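Pridura Kikuchi Knee Pads: A Back-Row Player's Review

I've been playing libero in an adult rec league for eight years, and I go through knee pads the way other people go through socks. My last pair split right down the seam in November, so I finally gave in and bought the Kikuchi from Pridura (the long sleeve version, black, size medium). It had 3,559 ratings on the store page when I ordered, and I read way too many of them.

First impression: they're thick! I was coming from the Jakach low-profile pads, and for the first couple of practices I felt like I was wearing couch cushions. The foam wraps farther around the inside of the knee too, and I kept bumping one pad against the other in my base position. By the third practice I'd stopped noticing.
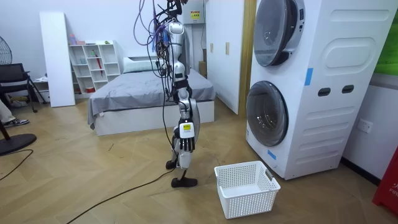 Then I started diving, and wow. Our gym has a hard old floor and I usually come home from tournaments with a purple spot just under each kneecap. After a full day of pool play in these I had one small scrape, and that was on my elbow. Sprawling for a short tip feels a lot less scary when you trust what you're landing on. I've been reading the hitter longer and going down later, and my digs are better for it.

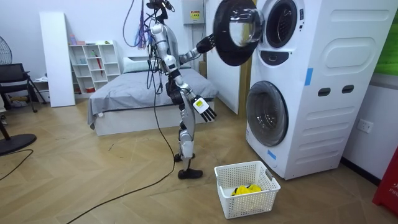 Stacked twin-drum washer, upper door open

They do stay up, mostly. The band at the top has a strip of grippy silicone, and it holds great until you get really sweaty, somewhere in the middle of the second set. After that I was tugging the left one between rallies. My teammate Reiko Hosoda has skinnier legs than I do and sized down to a small, and hers don't budge.

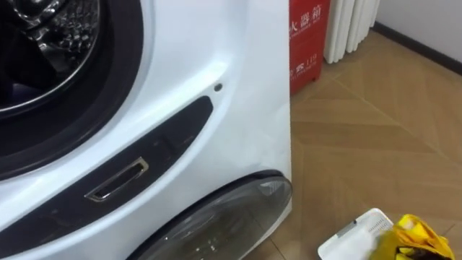
Page 2 of 3

Washing is easy enough. Cold water, mesh bag, hang them up overnight. The foam doesn't come out, so they dry slowly, and if you've got practice on back-to-back nights you might want a second pair. Mine have kept their shape so far. The printed logo is already peeling, but I don't play for the logo.

Serving and jumping are fine. I did nearly 300 serves in them over one long weekend clinic and never got that pinch behind the knee, which was my big complaint with the Brulleo sleeves. 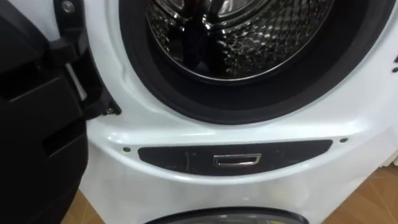
Should you buy them?

At $52 they cost more than I like to pay for knee pads. If you play middle and hit the floor twice a night, get something thinner and cheaper. If you're back row and you live on the floor like me, I'd say go for it, and check the size chart twice, especially if you're between sizes. I'm ordering another pair in navy.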